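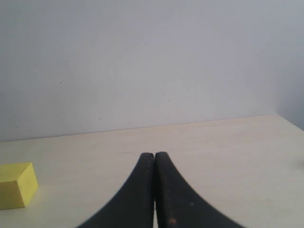 Lemon yellow on cream, Jul 14, 2024

Up far too early again and straight in to look at the table before I'd even put the kettle on. I love it. I love it more than I did last night, and last night I was going on about it to anyone who'd listen. I had been so worried the cream would look like custard once it was up against that wall, and it doesn't at all, it looks calm and clean and the wall seems to have gone a shade cooler next to it, somewhere between grey and white. Same wall as ever! I haven't touched it!

And then the block. I can't get over how much a small yellow thing does for a pale room. I kept walking out and coming back in so I could get the first glimpse again (did this at least six times, tea going cold). It's a proper lemon, soft, with no orange in it, and when the light comes down on it the top goes paler than the front and you'd swear it was two different paints. You can still see something like a grain on the front face too, very faint. I'm glad it hasn't all been smoothed away. I like a block to look a bit like it was once part of something bigger.

Should write down what the colours are or I'll forget, as I did with the hall. The block is the lemon from Ó Súilleabháin, the little tin, the one with the dented lid they knocked a bit off for. The shade I nearly bought was the Starkora one called Drornelo, and I'm so pleased I didn't, it was much greener once I got the card home and held it by the window. Two thin coats. I wanted to do a third and made myself go to bed.

The plan, such as it is, is that the table will be for drawing and making and generally spreading out, with the blocks as paperweights and things to draw and, if I'm truthful, things to push about while I'm thinking. I want nine in the end. Red next, I think, then a blue, a good inky one. After that I go round in circles. Green and yellow together can look like a bank. But a soft green, like the inside of a pea pod? I wrote "pea pod" on the back of an envelope and underlined it twice, so clearly some part of me has decided.

Spent a very happy hour after breakfast just trying out where things ought to go. A block needs room round it. Too close to the edge and it makes me nervous, right in the middle and it looks like an exhibit. The best is further back, towards the wall, with plenty of bare cream in front for paper and elbows. I also found that I like the long straight line where the table meets the wall, which I'd never noticed when it was covered in post and jars. It makes everything in front of it look as if it had been put there on purpose. I had a go at drawing the block from three different chairs and the one with the wobbly leg gave the best view, so of course that's the one I'll have to mend.

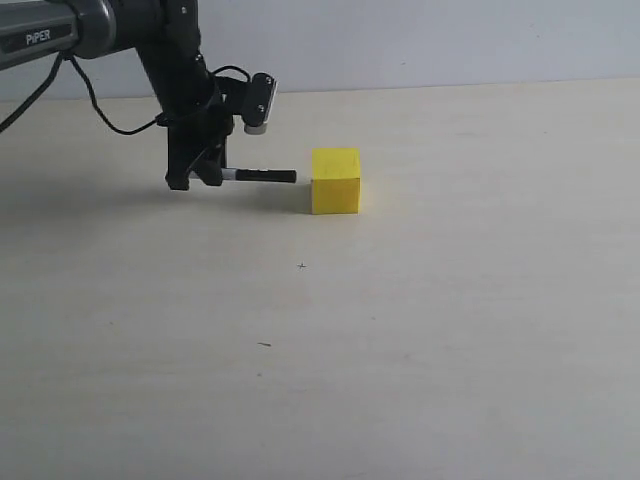
Pens were the other great subject of the day. I've thrown out every dried-up one in the house (up to 2,000 of them, it felt like) and the survivors are going to live in the tall Hemex tin from the kitchen, caps on, no exceptions. I do like a fat black marker. There's something so cheering about a black line going down next to that yellow, it looks like the start of a comic or a road sign. I want to do labels for the shelves with them as well, big plain capitals, and a little square of colour beside each word to match the blocks. I got quite carried away imagining this and had to stop and eat a sandwich.

The table already has a tiny cross on it, dark, a bit like a kiss at the bottom of a card, and another wee streak nearer the front. I got as far as fetching the cloth and then left them both. It's a table for making things on and I don't want to be the sort of person who hovers with a sponge. The cross is rather handy too, it gives me somewhere to line the paper up. There's a faint blemish high on the wall as well that I only spotted today and now look at every time. That one I might dab. Or hang something over it, though I'm enjoying the plainness so much I can't think what.

In the afternoon I looked at shadows, if that counts as doing something. They're so soft on the cream, a sort of smoky grey that goes off to nothing, and the one by the block kept making me want to get the paints out. Tried mixing it on a saucer. First go came out lilac, second go was mud, third go was close enough that I've kept the saucer under a plate.

To do: ask at Ó Súilleabháin whether the small tins come in a red that isn't pillar box. Sandpaper, fine. Glue for the chair. Find the good rubber. Would love to have the whole set finished by August but I'm not going to rush the coats, the lemon was worth the waiting.

Going in for one more look before bed.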